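Stringing wire keeps fraying at the crimp, what am I doing wrong?
Beading and Stringing > Help and Advice

pebblewren
Hello all, I've been lurking on here since the winter and learning such a lot, so thank you before I even start! I'm making a long necklace for my sister, mostly green glass with some lovely uneven river stone beads I got from the Ritdale bead fair, and I've now had the wire go at the crimp twice. Both times it was the clasp end. The little strands poke out first (scratchy!) and then a few days later the whole thing lets go. It's 67 cm long and quite a weight by the time it's all strung. I'm using the Jakby wire from the starter box and squashing the crimps with flat pliers. Do I need thicker wire, or is it me?

oldtincup
Welcome, pebblewren, and don't be downhearted, we've all had beads under the sofa. My money is on the flat pliers. If you squash a crimp hard with those, the edges of the tube bite into the wire, and then every time the necklace swings it saws away a bit more. Get yourself a pair of proper crimping pliers, the ones with two notches. Mine are Holst and they've done me for years. Dent it in the back notch first with a strand either side, then turn it and round it off in the front one.

marl_and_moss
I'm going to disagree a little with oldtincup, though I do agree the pliers are worth having. I used flat pliers for ages and sold a fair few necklaces at craft markets without one coming back. For me it's nearly always that the loop has been pulled too tight against the clasp. There has to be some give, or the wire bends in the same spot over and over every time it's worn.

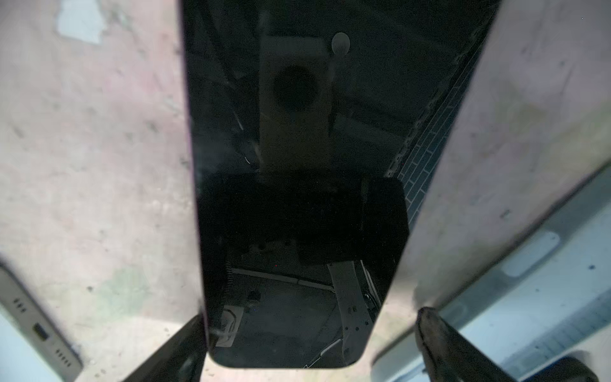
The other thing with stone beads is the holes. They can be really sharp inside, and if the last one sits right up against the crimp it'll cut through anything you like, thick wire included. I put a small smooth metal bead between the two and run a reamer through any stone that feels rough. Do that bit with the stone wet and go gently.

oldtincup
Fair point about the holes, I should have thought of that. I still say flat pliers are asking for trouble on a heavy piece, mind you. A light little necklace will forgive you.

sallowthread
Can I put in a word for knotting on silk? I know it isn't what was asked, but a long necklace in stone and glass hangs so beautifully when it's knotted, and if it does break you lose one bead and not the lot.

marl_and_moss
Lovely for pearls, sallowthread, but I'd be nervous of silk with rough stone. It would be through it by Christmas, I should think.

sallowthread
Well, mine's had plenty of wear and hasn't gone yet! But I did ream every single one, so perhaps we're saying the same thing.

pebblewren
Oh you are kind, all of you. I've just had a feel of the end stones with a needle and yes, the one next to the clasp is like a broken tooth in there. And I'm definitely guilty of pulling it up tight, I thought that was the tidy way to do it. I've ordered some crimping pliers and a bag of 100 crimps from Plukarton, the 5 mm smooth spacers too, so I've no excuse now. Should I use wire guardians as well or is that overdoing it?

oldtincup
Not overdoing it at all on something that heavy. Thread the wire up one side and down the other, and make sure the clasp ring goes on before you crimp. I've forgotten that more often than I'd like to admit.

pebblewren
Right, I'm restringing it on Saturday with a big pot of tea and the door shut. Will report back!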